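The House Rules

The rulebook Ivan Lysenko wrote for hand-held gripper work at Brestitstead runs to 3,407 words, and he is sorry about most of them. The first version had two rules: be careful, and write it down. It lasted until March.

Rule 3 is the one people complain about. It says a home stays a home, so the family's things keep their places and the table gets cleared only as far as the task needs.
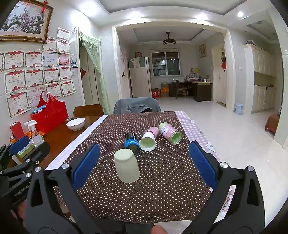 Lysenko has no patience for tidy test benches. Rumen, where he started, had a beige one, and its grippers did beautifully on beige. He would sooner have a polka-dot cloth with a paper cup on its side, a spray bottle within reach and a wall of school awards looking on. "Dots are rude to cameras," he says, approvingly.

The rules on hands are stricter. Fingers stay clear of the pads, nobody reaches across a partner, and whoever says "stop" wins the argument. Ciner, a rival shop, has 167 rules for this. Nguyen-Tran, which audits both, has asked for a merged edition by fall. Lysenko has offered to supply the staples.

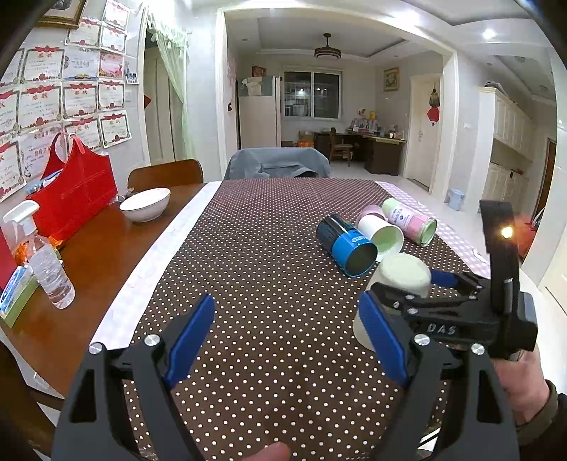 Two grippers, one table: the rules call for a clear gap between partners.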